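3. Materials and Method

The study compared how well tableware holds the temperature of food between the kitchen pass and the table. The test site was the student canteen at Zesby, where the walk from pass to table takes up to 6 minutes at the lunch peak. Two suppliers' product lines were available, Gedeck and Hurnier. The Preda line was dropped from the plan in December when the order did not arrive.

3.1 Test pieces

Each piece was filled with 200 g of cooked rice at serving temperature. A probe thermometer was placed in the center of the portion, and a reading was taken every minute for 16 minutes. Pieces were stored overnight in the same cupboard so that all of them started at room temperature. Lids were not used.

Two shapes were of interest: open rectangular trays, where the food lies in a thin layer, and upright cylindrical containers, where it is packed deeper. Wall material was treated as a second variable.
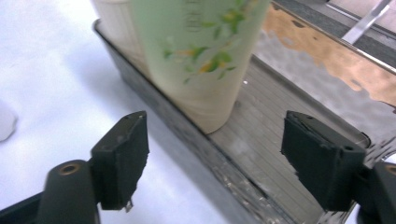
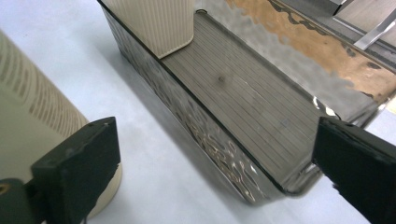

A pale green cylindrical container (first) and a rectangular stainless steel tray (second).

3.2 Procedure

Each combination of shape and material was run 5 times. Runs were made in the afternoon, after service, with the doors closed and the extractor fans off. Room temperature was noted at the start and end of every run. A run was thrown out and repeated if the two values differed by more than one degree.

The drop in temperature was plotted against time, and a straight line was fitted to the first 6 minutes only. After that point the curves flatten and a linear fit is no longer useful. Fitting an exponential to the full 16 minutes was tried but gave unstable values for the shallow pieces — most likely due to the probe tip sitting too close to the surface.

3.3 Sources of error

The largest error is probe placement. In a thin layer of rice, a small shift in depth changes the reading more than the choice of material does. A simple card spacer was added after the first set of runs, and the first set was repeated with it. Evaporation was not measured. It should be higher for the open trays, so part of the heat loss assigned to shape may belong there.

4. Results

Deep pieces cooled more slowly than shallow ones in every set. The effect of material was smaller, and for the deep pieces it fell within the spread between runs.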